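Student Projects > Robotics and Automation > Kit Evaluations

Evaluation of the Zosach Desktop Arm Kit for Introductory Pick-and-Place Work
Přemysl Koubek, Ralthorpe Engineering Project Module

3. Assembly and set-up

The kit was supplied by Flernora as printed parts, servos, a driver board and a power supply. The printed manual covers the mechanical build only. Wiring and calibration are described in a separate online guide, and the two documents do not use the same names for the joints. The guide calls the elbow "joint 3" throughout, while the manual counts from the base plate and calls it "link 2". We followed the guide.

Assembly took two sessions. The servo horns must be fitted with each servo at its centre position, and the manual gives this instruction one page after the step in which the horns are screwed on. The shoulder horn was fitted one spline out and had to be removed and refitted. The screws supplied for the forearm are self-tapping and should not be taken out more often than necessary.

Calibration stores a minimum, centre and maximum value for each servo. The centre value recorded for the shoulder was 2251 and for the elbow 2741. Both were entered by hand in the configuration file, as the automatic routine stopped with a time-out when the elbow was near its upper limit. A repeat with a shorter USB cable gave the same result.

4. Test arrangement

The arm was clamped to a table with a clamp on each side of the base. The supplier states that the base may be used free-standing, but with the forearm extended this was judged unsuitable for repeat work. The test object was a small wooden block with one end painted red, so that its orientation could be recorded along with its position. The task was to approach the block from above, close the gripper, lift, and set the block down on a taped mark.
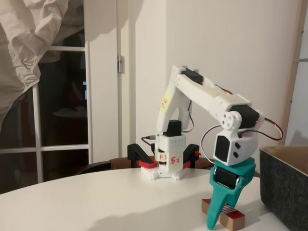 Oldřich Dvořáček commented on the draft that the approach height should be treated as a setting of its own and not left to the default in the Krishnan control software, which he considered too low for a gripper with such a long finger. He also asked for the servo lead to be given a fixed route along the forearm before any further runs, and thought a kit at this price should include cable clips.

The first point was accepted. The approach height was raised by 5 mm in the configuration file and the task was run again with all other settings unchanged. Contact between the finger and the table became less frequent. The second point is carried over to the recommendations.

5. Remarks on the product

The printed links are adequately stiff for light objects. Play at the wrist is noticeable by hand and is the main source of error at the fingertip. The software installs cleanly but reports servo faults by number only, and the list of numbers is missing from both documents. Flernora answered our query on this by e-mail and sent the list as a spreadsheet.

6. Recommendations

Purchase of a second kit is supported for the February intake, subject to the following.
- Combine the manual and the guide into one sheet with a single set of joint names.
- Add cable clips and a spare shoulder horn to the order.
- Keep a copy of the calibration file with each arm.

Ralthorpe Student Projects | Contact the module office | Back to top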